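Ticket: Right gripper lets go of cloth when both hands pull
Project: Flamar (two hand-held grippers, shared workshop build)
Opened by: Oľga Vrabec
Opened: 2025-02-13
Status: open, workaround in place

Symptom
With both grippers holding one piece of cloth, the right jaw loses its end once the fabric is pulled tight. The left jaw keeps hold. Picking up single-handed is fine on either side. Test piece is the blue cloth on the bed, picked up by a corner or a bunched edge. 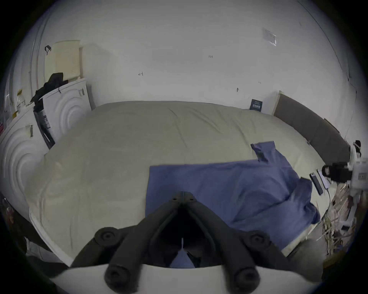 Does the fault follow the gripper or the hand holding it?
It follows the gripper. Swapping hands moved the drops to the other side.

Checks so far
1. Jaw pads cleaned. No change.
2. Trigger travel compared between units. The right one stops 2 mm short of the left at full squeeze.
3. Firmware on both reflashed with the Gencombe build. No change.
4. Log rate set to 1000 Hz for the pull. The closing signal is steady right up to the drop, so I am treating this as mechanical - slack in the linkage or a stretched cord.

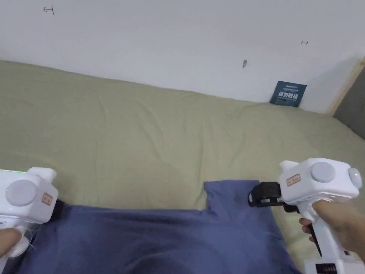 Both units over the cloth, right jaw just above its edge.

Workaround
Shortened the cord on the right unit and retightened the pivots. Ran 40 two-handed lifts afterwards, with 5 drops, all when the grip was on a single layer. A gathered end holds much better. Keep the pull light and let the cloth sag between the jaws.
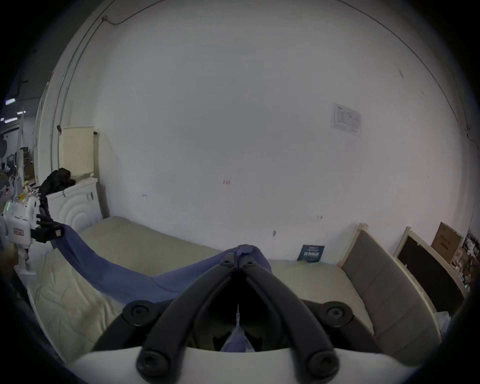 Cloth held at both ends, sagging between the grippers.

To do
- Replace the cord with the Judel one, same length both sides.
- Reprint the right trigger lever. The file in the shared folder is the September version and needs the longer stop.
- Repeat the single-layer test before closing.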